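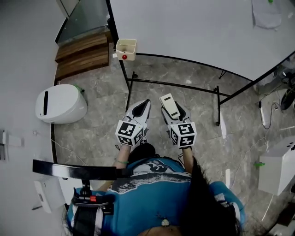 Home Essays Workshop Notes Archive Contact

The Case Against the Permanent Table

By Carter Cloutier
Nov 13, 2020

Most small workrooms are planned around a table that never moves. The table is bought first, the outlets are placed to suit it, and every later decision is made by measuring from its edges. My position is that this order is wrong. In a room that serves more than one purpose, the floor should be planned first, and the table should be a light top on a thin metal frame, with casters where they are useful.

The usual objection is stiffness. A thin-legged frame sways, and a swaying table is unpleasant to write on and worse to cut on. The objection is correct for a bare frame with four legs and nothing between them. It is much weaker for a frame with crossbars, and weaker again once diagonal braces are added. A brace carries the side load along its length, and steel handles that well even in small sections. People look at the thickness of the leg when they should look at how the legs are tied together.

I kept a log for the shared room at Bouchard, where the old bench was replaced by two braced tables in March. The room has 300 square feet of tiled floor. The bench had been in one position for 12 years, and the tile under it was a different shade from the tile beside it. Over the period of the log we recorded 1,182 bookings. Fewer than half needed a full table in the position where the bench had stood. The rest needed floor, or a table near the window, or a table pushed against the wall and left alone.

Edem Baidoo, who maintains the rooms at Plundusow, disagrees with me on casters. His view is that a caster is a part that fails, and that hard tile makes the failure more likely because grit collects in the wheel and the joints between tiles knock the stem loose. I accept the second point. A small wheel on tile should be checked for play and cleaned at the axle, and a cheap one should be replaced before it starts to drag. I don't accept that this is a reason to go without. He replaces chair glides without complaint and they fail more often.

Tile itself gets too little attention. Patterned tile with a marble look hides dust well, and that is a fault in a workroom. You want to see what has fallen. A dropped screw on gray veining can stay there until it is found by a wheel or a bare foot. If the floor is already down, the practical answer is better light at a low angle, and a sweep before the table is moved – never after.

The second argument concerns what goes on the top. A fixed bench accumulates objects. A movable one has to be cleared, at least partly, each time it travels. Small items should therefore hang from the table edge in an open box, where they move with the table and leave the surface free. A white top helps too, as it shows marks early. One folded cloth can live in a corner. Anything beyond that tends to become storage.

Cost is close to neutral. The braced frame we bought from Hemach was cheaper than the bench quoted by Sarkari, but the casters and a second top used up most of the difference. I would not recommend the change on price alone.

There are rooms where the heavy bench is right. If you plane timber or use a vise for hours, buy mass and bolt it down. Most shared rooms do neither. They hold sewing one evening, sorting the next, and small repairs in between – and they are furnished as if for a joiner.

Measure the open floor you need at the busiest hour. Mark it with tape. Then choose a table that fits in what remains.

Back to top
Contact the author | Copyright 2020 Carter Cloutier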